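Wanau Street Tenants' Get-Together - Minutes

Thursday, November 26, 2020, held by phone and video

Taking notes: me, Qiuyue Yuan (again, because I was the only one with a pen handy!)

Thanks to everyone who dialed in on a holiday. I know a few of you had pies in the oven, so I kept us moving, or tried to. Notes from last time were accepted with one fix - the bike rack is going on the north side of the building, and I had written south. Sorry about that.

1. Heating

Still the big one. The third floor says the radiators bang all night and the first floor says theirs barely get warm. Ploker came out twice and bled the lines, and they want to come back to look at the pump. Their quote is $2000, with $200 of that up front. We went back and forth on this for ages (I'm not writing it all down, you were there) and in the end we agreed to pay the $200 and get a second price from Tenex before we say yes to the rest.

2. Doors

The beige doors stay beige. I had a soft spot for the dark green, but it lost by a mile and I'm over it, mostly. We'll touch up the ones that need it in March, when we can prop things open without freezing.
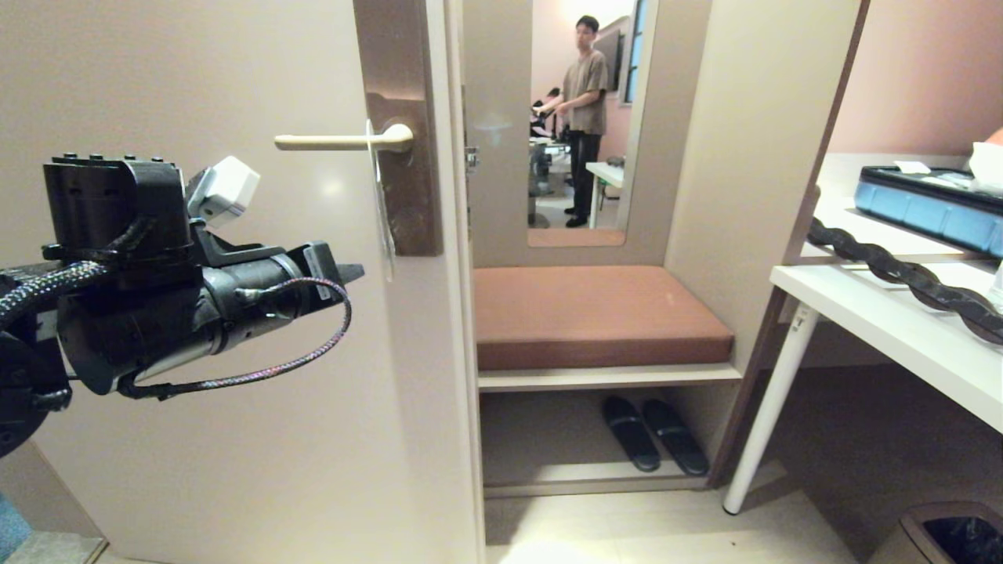

Item 2: beige door.

Then we got on to handles. Some people want round knobs because they match the old part of the building. Others, me included, like levers, which you can open with your elbow when you've got groceries in both arms. No vote on this one. If yours is loose, write to me with your apartment number and I'll put you on the list for Ko Hardware.

3. Laundry room

The dryer on the left eats quarters. Please stop kicking it! The machine company has been called and will refund you if you fill out the slip taped to the wall. Quiet hours stay the way they are, so no washing after ten. 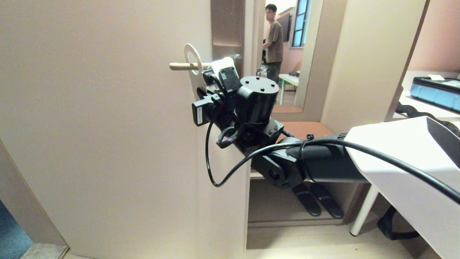 Page last changed: Friday, 4:12 pm

4. Money

We have over 80 dollars left in the party fund, and with no party this year we had a nice long talk about what to do with it. New salt for the front steps takes $40. The rest waits until we can all be in one room again, when I fully expect cake.

5. Odds and ends

Packages are piling up by the mailboxes, so please grab yours the same day if you can. The second floor hall light is flickering again - I've reported it. Somebody's cat was on the roof and is now back inside, everyone is fine.

Still to do: I call Tenex, second floor checks the salt bucket, and the sign-up sheet for snow shoveling goes up by the mailboxes this weekend.

Next call is the same time next month, same number to dial.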